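4 Student Recording Sessions

4.1 Course setup

The recordings used in this paper were made by students in the Skulby project course, a one-term elective for undergraduates who have finished an introductory robotics class. Nine students enrolled. Each pair of students was asked to pick a household task, write a short protocol for it, and record demonstrations with the hand-held grippers. No robot arm was used during recording. The demonstrations were later used to train a policy for the arm in the teaching lab, as described in Section 5.

Students could choose any room they had permission to use. Most early proposals were for kitchen counters, and we asked several pairs to move elsewhere so that the data would not all share the same height, surface and lighting. Efren Gatchalian and Zlata Symonenko wrote the protocol for the produce task, which was recorded on a bed. The protocol allowed fruit, vegetables and dishes to be moved between takes, provided that all target objects could be reached without leaning over the bed.

Figure 3. Produce task, view from one of the hand-held grippers.

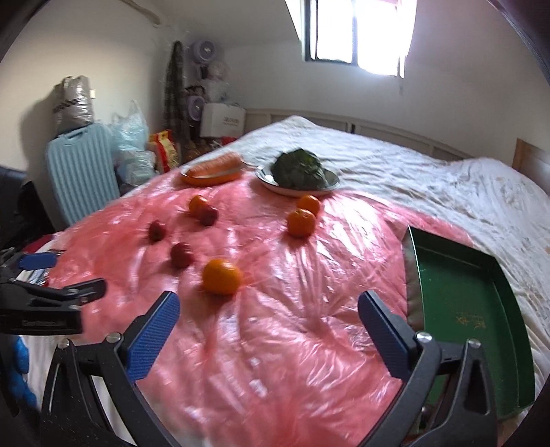 Surface choice affected the grasps more than the students had planned for. The course notes assumed a hard, level support, where a round object stays where it is put and the fingertips can slide along the surface to get under it. On a bed the support gives way under the fingers. In Figure 3 the fruit sits on a pink plastic sheet with glossy folds, and an orange lies just beyond the open fingers. Students were told to approach such an object from above and to close slowly. Zlata Symonenko noted in the session log that pushing down first and then closing tended to trap a fold of plastic between the pads. Takes in which this happened were kept but marked, and we report results with and without them.

The second practical issue was reflection. Light from a window produces bright streaks on plastic, and these streaks change position as the camera moves. Ilham Subramaniam, who ran the calibration sessions, asked the students to leave the curtains as they found them and to write down the time of day at the start of each batch. We did not correct exposure afterward. The wide lens also bends straight edges toward the border of the image, and all frames were passed to training without undistortion, as the lab camera uses the same lens.

4.2 Task variants

Two variants of the produce task were recorded. In the first, called Rao in our files, the operator moves a single fruit to a tray or dish named before the take. In the second, called Brirnico, the operator groups fruit by kind and leaves the vegetables alone. The second variant takes longer and calls for both hands, so a second gripper may enter the view of the first. We treat this as normal and do not mask it.

Each batch was limited to 50 takes, after which the operators switched roles. This limit came from the students, who found that their wrists were tired by then and that grasps became careless. The layout was changed by hand between takes. Figure 4 gives one layout, in which an apple is close to the largest orange while the carrot and the greens are on dishes near the head of the bed. Clutter around the work area was not removed. We wanted the policy to see ordinary rooms, and the students had little time to tidy.

Figure 4. Another layout for the produce task. A second gripper is partly visible at the right.
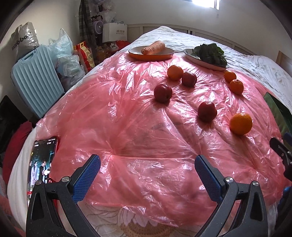
4.3 Labeling and Quality Checks

After each session the takes were uploaded and cut to length. Vasylyna Yatsenko and Stefaniia Lytvynenko wrote the labeling guide, which asks for the start and end of every grasp, the kind of object, and one of three outcomes: placed, dropped, or abandoned. A take was rejected if the tracking was lost while an object was being carried. Motion blur alone was not a reason to reject, and some blurred fruit remains in the set.

Across all tasks the course produced 2,000 accepted takes. Every batch was labeled by one student and checked by another who had not been present at the recording. Most disagreements concerned the end of a grasp, in particular when an orange rolled after release. The guide was changed in January so that the grasp ends when both pads have left the object, whatever the object does next. Earlier batches were relabeled under the new rule.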